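Chapter 7
Rehearsing the Build in Simulation

7.1 Purpose of this chapter

Chapters 5 and 6 dealt with the mechanical assembly of the upper body and with the wiring of the arm joints. At this point the reader has a robot that can hold a pose and follow a list of joint angles. It can't yet be trusted to move near furniture, walls or people. This chapter describes how to build a simulated copy of the robot and its surroundings, and how to use it to test motion before power is applied to the real joints.

The methods are meant for a home builder or a small shared workshop. They assume one ordinary desktop computer and no motion capture equipment. The worked build is the Braltik, a humanoid put together by Vasylyna Pavliuk at the Roltenska workshop. Readers following a different design should substitute their own link lengths and masses wherever the Braltik figures are given.

On completing the chapter the reader should be able to:

write a robot description file from measured parts;
set joint limits that match the physical end stops;
place a virtual camera at the head and check its view;
run a motion at reduced speed and read the contact log.

7.2 Terms used

A link is a rigid part of the robot. A joint connects two links and allows movement between them. The visual shape of a link is what the renderer draws. The collision shape is what the physics engine tests for contact, and it is usually much simpler. The two are stored separately, and a fault in one will not show in the other. A hand may look correct on screen while its collision shape sits 18 mm to one side. Section 7.5 gives a test for this fault.

The time step is the interval at which the engine recalculates forces and positions. The Braltik model uses a step of 2 ms. Control commands are sent at 200 Hz, so the engine takes more than one step for each command. Longer steps save computing time but allow thin collision shapes to pass through each other.

7.3 The head camera

Most early faults in a home-built humanoid come from the head camera being mounted at a different angle from the one recorded in the description file. An error of a few degrees at the head moves the estimated position of a distant object by a considerable amount. The virtual camera must therefore be set from the finished bracket, measured with the neck joint at zero, and the drawing must not be used as a substitute.

With the head tilted steeply down, the floor should take up most of the view. Parts of the robot's own body will enter from the bottom edge, and they are useful. A hand at a known joint position gives a reference against which the camera angle can be checked.

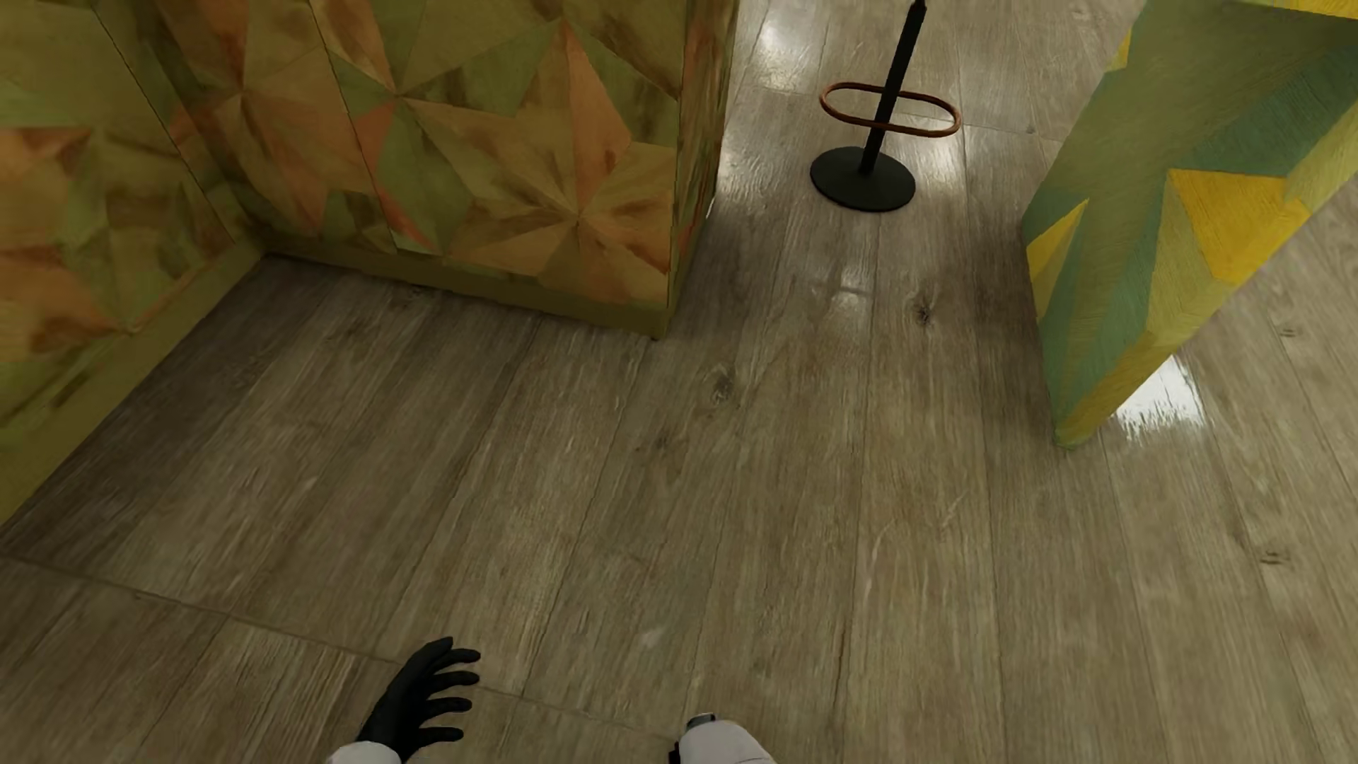 The check is carried out with the arm held still. Record the joint angles, save one view from the virtual camera, then put the real robot in the same pose and save a view from the real camera. Compare the position of the wrist in both. If the wrist is displaced sideways, correct the yaw of the camera mount. If it is displaced up or down, correct the pitch. Change one value at a time and repeat.

Lens distortion must be dealt with before this comparison is made. The Kobzar calibration sheet in Appendix C is suitable for the purpose.

7.4 Floors and surface finish

Plain grey surfaces are adequate for testing contact but poor for testing vision. Patterned walls, grained floors and glossy reflections should be added once the arm moves correctly, as bright patches on a floor can be mistaken for objects or edges. The Plosau room set, used in the exercises from Section 7.6 onwards, allows surface textures and lighting to be changed between runs. A full test consists of 1,000 runs, with the starting pose altered slightly each time.

Begin with the lights fixed and the arm motion limited to the shoulder. The description file for this stage is built up link by link in the next section, starting at the pelvis.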